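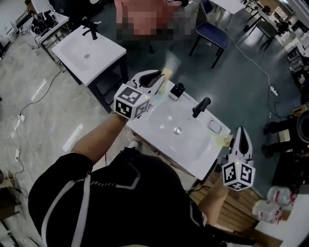
Dreketti D-421 Benchtop AFM Stage

Sample stage for atomic force microscopy in liquid. Fits most upright heads, check the adapter list before you order.

What you get
Stage, fluid cell, two spare O-rings, USB cable, printed quick start. Cantilevers NOT included.

Specs
Scan range: 80 x 80 microns
Z range: 40 microns
Sample: mica or glass discs, magnetic mount
Cell volume: small — one drop of buffer is plenty
Price: $1210, adapter extra

Good for
Supported lipid bilayers, pore-forming proteins, DNA on mica. Live bacteria too if you can get them to stick. Not great for thick tissue slices, get the Bettencourt stage for that.

Notes
Let it settle before the first scan. Drift is worst right after you load the cell. No acetone on the O-rings, ethanol is ok.
Older Eseo controllers need the firmware from January or the stage wont home. Download is on the support page.

Shipping
In stock. Leaves the warehouse next bussiness day. Overseas orders take longer — customs.

Questions about fit: ask for Benvinda Simões in sales. Repairs and recalibration go to Tshepo Mahlangu, put the serial number in the subject line.

Page updated May 18, 2018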